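The Last Window

Omprakash Kashyap had dressed the windows of Pawlak for so long that the doormen no longer asked for his card. In July he made winter, and in the cold months he made the sea. The customers walked past with their watches and their small dogs, and sometimes one of them stopped, and that was his salary.

Now the house was sold to Vikari, and Vikari did not believe in windows. A young woman from the new office came down to the workshop to explain it. She wore the gray coat which cost 2000 in the shop upstairs, and she did not take it off.

"People see us on the phone first," she said. "The window is only a wall with light in it."

"I understand," said Omprakash. He was cutting a moon out of cork and did not stop cutting.

"You may do one more. For the Certon handbag. After this, we put a screen."

He asked what the budget was. She said 900, and looked at her shoes, because in other years the ribbon alone was more than this.

That evening he took the handbag home in its cloth, which was not permitted. His daughter was at the table with her school books. She looked at the bag for a long time and asked who it was for.
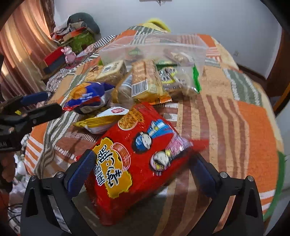

"Does it have to be for somebody?" he asked.

"A bag is always for somebody. She puts her keys in it, and an old ticket, and then it is hers."

He thought about this on the tram and he thought about it in bed. In the morning he went to the market in Plikow and bought a kitchen chair, a used raincoat and a pair of women's shoes with tired heels. The seller wanted 10 for the shoes and he paid it without a word. He spent almost nothing else.

He worked through the night with paper over the glass. He put the chair in the middle and hung the raincoat on it, and the shoes he placed under, one of them fallen on its side. The handbag stood on the seat, open. Inside it he put his own keys – the keys to the workshop, which he had to return anyway.

At opening time he pulled the paper down and went across the street to drink tea.

The first hour, people went by. Then an old man stopped and put his hand on the glass. A woman with a pram stopped behind him. The young woman from Vikari arrived by taxi, and she stood too, with her phone in her hand, and did not lift it.

After a while she crossed the street and sat down at his table.

"Where did she go?" she asked. "The woman with the shoes."

"I don't know," said Omprakash. "I only came when she was out."

She ordered tea and asked him what he would need for 5 more. He told her that first of all he would need his keys.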